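About the Bridimska Robotics Club

The Bridimska Robotics Club is an after-school program at Standley High School. It is open to students in all four grades, and no one needs experience to join. We meet in two rooms at the end of the science hall from September through May. The workshop has the benches, the printers and the tool wall. The other is our practice room, set up as a bedroom with a bed, a nightstand and a row of plants.

The club started as a competition team that built wheeled robots. A few seasons ago students asked for a project that had more to do with everyday life, and we added the Home Tasks group. Its members program a robot arm to tidy up a bed and handle ordinary household items. Cloth is the hard part. A gripper setting that works on a bare table often has to be changed when there is a sheet underneath. 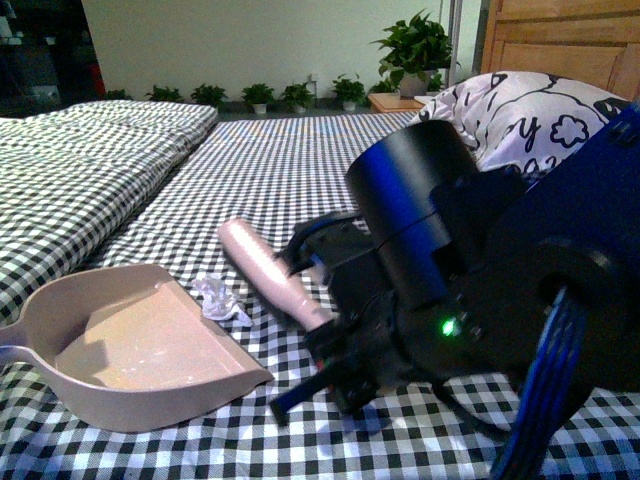 New members spend their first month learning to run the arm safely, name its joints and keep a clean logbook. After that they pair up and choose a task. Each attempt is written down, including the ones that fail. Last year the group logged 781 attempts and marked 387 of them as successful. Those logbooks stay on the shelf in the workshop, and new pairs are expected to read them before they start.

The arm is a Simeo trainer, bought with money from the school's equipment fund. Students write their own control code and keep it in a shared folder that the whole club can open. Changes are checked by a second student before they go on the machine. 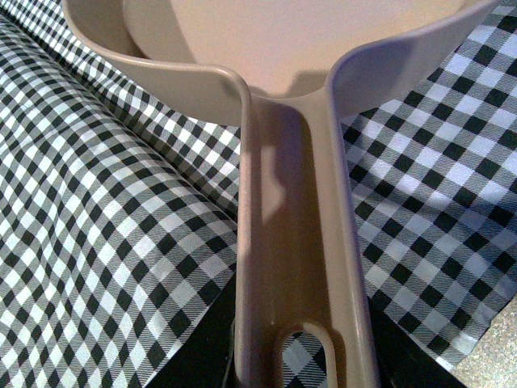
Wrist view of a beige plastic piece on the checked cloth.

Many of our practice items are plain plastic with thin edges, long handles or shallow sides. We also use crumpled tissue, pillows and folded bedding. Pairs can bring in items from home if they are clean and unbreakable.

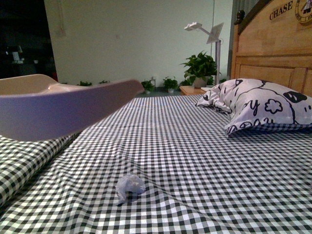

Competition and Open House

Each spring the Home Tasks group enters the Ekström Challenge, a regional contest for high school teams. Every run is scored out of 100 points, with marks for control, placement and the written log. The wheeled robot team has its own season in the fall.

We hold an open house in December, starting at 6:30 p.m. Families can visit both rooms and talk with the students at their stations.

Joining

Sign-up forms are in the science office. There is a small fee for materials, and the school can waive it on request. Safety glasses are provided. Long hair must be tied back in the practice room.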